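학술자료 > 주택·부동산 > 임대차 시장 > 4. 관리비 표시 방식과 매물 노출 기간

4. 관리비 표시 방식과 매물 노출 기간

4.1 자료와 변수의 구성

본 절의 분석 단위는 중개 플랫폼 Trurora에 등록된 개별 임대 매물이다. 대상 지역은 Clerkinberg와 Betwood이며, 두 지역의 다세대 및 연립형 임대 건물 33개 동에서 등록된 매물 490건을 표본으로 하였다. 이 가운데 Betwood에 소재한 매물은 200건이다. 매물 자료는 2025년 5월 2일에 일괄 추출하였고, 추출 시점까지 계약이 체결되지 않은 매물은 우측 절단 관측치로 처리하였다. 동일 호실이 관찰 기간 중 다시 등록된 경우에는 첫 등록만을 남겼다. 등록자가 게시를 내렸다가 문구만 고쳐 다시 올리는 관행이 있어, 이를 별건으로 처리하면 노출 기간이 체계적으로 짧게 측정된다.

종속변수는 노출 기간, 즉 최초 게시일부터 계약 완료 표시일까지의 일수이다. 계약 완료 표시는 등록자가 직접 입력하므로 실제 계약일과 시차가 존재할 수 있다. 관리회사 Geraghty가 위탁 관리하는 건물에 한해서는 계약서 작성일을 별도로 확보하여 두 날짜를 대조하였으며, 차이가 있는 관측치는 계약서 작성일로 대체하였다. 나머지 건물에는 같은 보정을 적용하지 못하였다. 이 비대칭이 추정 결과에 미치는 영향은 4.4에서 다룬다.

핵심 설명변수는 관리비 표시 방식이다. 매물 설명문에서 관리비가 기술되는 양상을 통합 표시, 분리 표시, 미표시로 구분하였다. 통합 표시는 월 임대료에 관리비를 합산한 단일 금액만을 제시한 경우이고, 분리 표시는 임대료와 관리비를 각각의 금액으로 제시한 경우이다. 미표시에는 관리비에 대한 언급이 전혀 없는 매물과 함께 "별도 문의"로만 적은 매물을 포함하였다. 분류는 연구자 2인이 독립적으로 수행하였고, 판정이 갈린 매물은 원문을 다시 확인하여 합의로 정하였다. 불일치는 대부분 주차료의 귀속에서 발생하였다. 주차료만 따로 적고 나머지 공용비를 임대료에 합산한 매물은 최종적으로 통합 표시에 넣었다.

통제변수로는 전용면적, 침실 수, 층, 준공 후 경과 연수, 욕실 개수 공종 포함 여부, 가전 비치 여부, 대중교통 정류장까지의 보행 거리, 사진 게시 여부를 사용하였다. 사진의 장수와 화질은 변수에 넣지 않았다. 플랫폼이 게시 시점에 사진을 자동으로 압축하고 일부를 접어서 표시하므로, 이용자가 실제로 열람한 분량을 사후에 복원할 방법이 없다. 비치 품목은 등록자가 선택 항목에 표시한 것만을 인정하였으며, 설명문의 자유 서술은 가전 비치 변수의 산정에서 제외하였다.

그림 4. 흰색 상판, 반투명 청록색 용기, 칸이 나뉜 투명 아크릴 수납구. 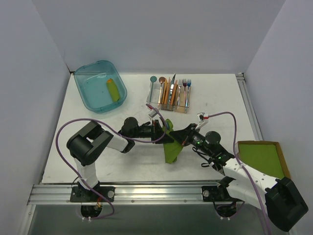

임대료는 면적당 금액으로 환산한 뒤 로그를 취하였다. 통합 표시 매물의 경우 임대료와 관리비의 구분이 불가능하므로, 분리 표시 매물에서도 두 금액을 합산하여 총부담액 기준으로 통일하였다. 미표시 매물은 관리비를 알 수 없다. 여기에는 같은 건물 내 다른 매물의 면적당 관리비 중앙값을 대입하였고, 같은 건물에 참조할 매물이 없으면 표본에서 제외하였다. 앞서 제시한 표본 규모는 이 제외 절차를 거친 이후의 것이다.

4.2 추정 모형

노출 기간의 분포는 오른쪽으로 긴 꼬리를 가진다. 절단 관측치가 포함되어 있어 최소자승법의 적용은 적절하지 않으며, 콕스 비례위험모형을 기본 모형으로 채택하였다. 매물 i의 시점 t에서의 계약 위험률은 다음과 같이 쓴다.

h(t | x_i) = h_0(t) exp(β'D_i + γ'X_i + δ ln R_i + μ_b)

여기서 D_i는 표시 방식을 나타내는 가변수 벡터로 분리 표시를 기준 범주로 하고, X_i는 통제변수, R_i는 면적당 총부담액, μ_b는 건물 단위의 공유 취약성 항이다. 건물 고정효과를 직접 투입하는 방식도 검토하였으나, 한 건물의 매물이 모두 동일한 표시 방식을 따르는 경우가 적지 않아 핵심 계수의 식별이 소수 건물에 의존하게 된다. 공유 취약성 항을 쓰면 건물 간 변동을 활용할 수 있는 대신, μ_b가 표시 방식과 독립이라는 가정이 필요하다. 이 가정은 강하다. 관리 수준이 높은 건물일수록 관리비를 상세히 공개한다면 계수는 그만큼 왜곡된다.

비례위험 가정은 쇤펠트 잔차로 점검하였다. 표시 방식 변수에서는 위배의 증거가 뚜렷하지 않았다. 전용면적에서는 게시 초기와 후기의 효과가 달라지는 경향이 나타나, 면적 구간별로 기저위험을 층화한 모형을 병행 추정하였다. 층화 전후로 D_i의 계수 부호는 바뀌지 않았다.

보조 모형으로 로그정규 가속고장시간모형을 추정하였다. 해석의 편의를 위한 것으로, 위험비 대신 노출 기간의 연장 또는 단축 비율로 결과를 읽을 수 있다. 표준오차는 두 모형 모두 건물 단위로 군집화하였다. 군집 수가 많지 않은 점을 고려하여 와일드 부트스트랩에 의한 신뢰구간을 함께 산출하였고, 본문의 유의성 판단은 더 넓은 구간을 기준으로 한다.

4.3 추정 결과

미표시 매물은 분리 표시 매물에 비하여 계약 위험률이 낮았다. 즉 다른 조건이 같을 때 더 오래 게시되었다. 이 결과는 층화 모형과 가속고장시간모형에서 동일한 방향으로 나타났으며, 부트스트랩 구간도 영을 포함하지 않았다. 반면 통합 표시와 분리 표시의 차이는 모형에 따라 크기가 달랐고 통계적으로 구분되지 않았다. 이용자가 총부담액을 계산할 수 있는 한, 금액을 어떻게 나누어 적는지는 노출 기간에 큰 영향을 주지 않는 것으로 해석된다.

지역별로 표본을 분할하면 양상이 달라진다. Clerkinberg에서는 미표시의 효과가 전체 표본보다 컸다. Betwood에서는 방향은 같으나 구간이 넓어 영을 배제하지 못하였다. Betwood의 임대 건물은 난방이 개별식인 비율이 높고, 공용 관리비의 수준 자체가 낮다. 관리비가 총부담액에서 차지하는 몫이 작은 시장이라면 미표시에 따른 불확실성도 작을 것이다. 이를 확인하기 위하여 건물별 관리비 비중과 미표시 가변수의 교차항을 투입하였고, 교차항의 계수는 예상과 같은 부호를 보였다. 다만 관리비 비중에는 앞서 설명한 대입값이 섞여 있어 이 결과에는 제한적인 의미만을 부여한다.

통제변수 가운데 총부담액과 층의 계수는 선행연구와 부합한다. 가전 비치는 유의하지 않았다. 준공 후 경과 연수는 기본 모형에서 유의하였으나 공유 취약성 항을 넣으면 유의성을 잃었다. 3월에 최초 게시된 매물은 전반적으로 계약이 빨랐고, 이는 학기 및 인사 이동에 따른 수요 집중과 일치한다. 월별 가변수를 추가하여도 표시 방식에 관한 결론은 유지되었다. 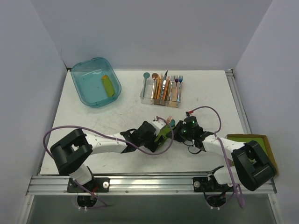 Sorcha Carroll은 초고에 대한 서면 의견에서, 미표시 매물의 긴 노출 기간을 정보 부족의 결과로만 읽는 데 반대하였다. 관리비를 적지 않는 등록자는 문의 응대와 게시 관리에도 시간을 덜 들이는 경향이 있으며, 그렇다면 추정된 계수는 표시 방식의 효과와 등록자의 성실도를 합친 값이라는 것이다. 또한 계약 완료 표시를 늦게 입력하는 등록자가 미표시 집단에 몰려 있을 경우, 실제 계약 속도가 같더라도 측정된 노출 기간은 길어진다고 지적하였다.

이 지적 가운데 뒷부분은 Geraghty 위탁 건물만으로 부분적인 점검이 가능하다. 앞부분은 현재의 자료로 분리하기 어렵다. 문의에 대한 응답 시각은 플랫폼 내부 기록에 남지만 외부에는 제공되지 않는다. 대리변수로 설명문의 글자 수와 최종 수정일을 사용해 보았으나, 글자 수는 등록 대행업체가 제공하는 정형 문구에 크게 좌우되어 등록자의 노력을 반영한다고 보기 어려웠다.

4.4 강건성 점검

첫째, 계약일 보정의 비대칭을 점검하였다. 모든 건물에 플랫폼상의 계약 완료 표시일을 적용하여 기본 모형을 다시 추정한 결과, 미표시 계수의 절댓값은 다소 커졌다. 반대로 표본을 Geraghty 위탁 건물로 한정하고 계약서 작성일만을 사용하면 계수는 작아지되 부호는 유지되었다. 입력 지연이 결과의 일부를 설명한다는 해석과 모순되지 않는다. 한정 표본에서는 미표시 매물의 비중이 낮아 추정의 정밀도가 떨어진다.

둘째, 분류 기준을 변경하였다. "별도 문의"로 적은 매물을 미표시에서 떼어 독립 범주로 두었을 때, 이 범주의 계수는 언급이 전혀 없는 매물과 통계적으로 다르지 않았다. 주차료만 분리한 매물을 분리 표시로 옮겨도 결론에 변화는 없었다.

셋째, 대입 절차를 검토하였다. 미표시 매물의 관리비를 건물 중앙값으로 대입하면 해당 매물의 실제 관리비가 높은 경우 총부담액이 과소 측정된다. 이때 미표시 계수에는 가격 효과의 일부가 흡수된다. 상한 검토를 위하여 건물 내 최댓값을 대입한 모형을 추정하였으며, 계수는 줄었으나 부트스트랩 구간은 여전히 영을 포함하지 않았다. 총부담액 대신 표시된 임대료만을 투입한 모형에서는 통합 표시의 계수가 유의하게 나타났다. 관리비가 합산된 금액과 합산되지 않은 금액을 같은 척도로 비교한 데 따른 것으로, 본 연구는 이 모형의 결과를 해석에 사용하지 않는다.

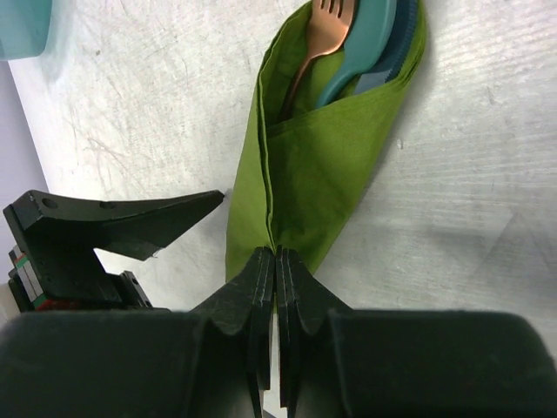 넷째, 재등록 매물의 처리 방식을 바꾸었다. 마지막 등록만을 남기면 노출 기간의 평균이 짧아지고 집단 간 차이도 축소된다. 재등록은 미표시 매물에서 더 빈번하였고, 재등록 과정에서 관리비가 추가로 기재되어 범주가 바뀐 사례도 있었다. 이러한 매물은 표시 방식을 시간 가변 공변량으로 두는 편이 적절하나, 게시 이력이 수정 시점별로 보존되지 않은 매물이 많아 전체 표본에는 적용하지 못하였다. 이력이 남은 매물만을 대상으로 한 예비 추정에서는 관리비가 기재된 이후 위험률이 상승하는 경향이 관찰되었다.

4.5 해석상의 유의점

본 절의 결과는 한 플랫폼의 게시 자료에 기초한다. 게시판이나 건물 외벽의 안내문을 통해서만 임차인을 구하는 소규모 임대인은 포함되지 않는다. 동일 매물이 다른 경로로 병행 광고되었는지도 알 수 없다. 병행 광고가 표시 방식과 상관되어 있다면 추정치는 편의를 가진다.

관리비 항목의 구성 역시 건물마다 다르다. 승강기 유지비와 공용 전기료는 대체로 포함되지만 수도료, 인터넷, 폐기물 처리비의 포함 여부는 일정하지 않다. 분리 표시 매물이라 하더라도 항목 내역까지 공개한 경우는 드물었다. 따라서 본 연구에서 말하는 분리 표시는 금액의 분리를 뜻하며, 세부 내역의 투명성을 의미하지 않는다. 항목별 공개의 효과는 표시 의무가 제도적으로 변경된 지역을 대상으로 별도의 설계가 요구된다. 임대인 유형에 따른 이질성은 5절에서 다룬다.

독자 의견

서촌독자
건물 중앙값 대입에서 평형이 다른 호실을 한데 묶었는지 궁금합니다. 원룸과 투룸은 면적당 관리비가 꽤 다르게 나옵니다.

임대차연구회원
재등록 매물에서 첫 등록만 남긴 기준에 동의합니다. 다만 중간에 임대료를 내린 경우 R_i에 어느 시점의 금액을 썼는지가 본문에 없습니다.

hjk
Betwood 결과는 표본을 늘려서 다시 볼 필요가 있겠네요. 교차항 표를 부록에라도 실어 주셨으면 합니다.

관련 자료
- 임대 매물 설명문의 정형 문구와 문의 전환율
- 공용 관리비 항목 구성의 건물 간 편차
- 재등록 매물의 가격 조정 경로
- 위탁 관리 여부와 공실 기간: Clerkinberg 사례
- 절단 자료를 이용한 주택 노출 기간 분석의 쟁점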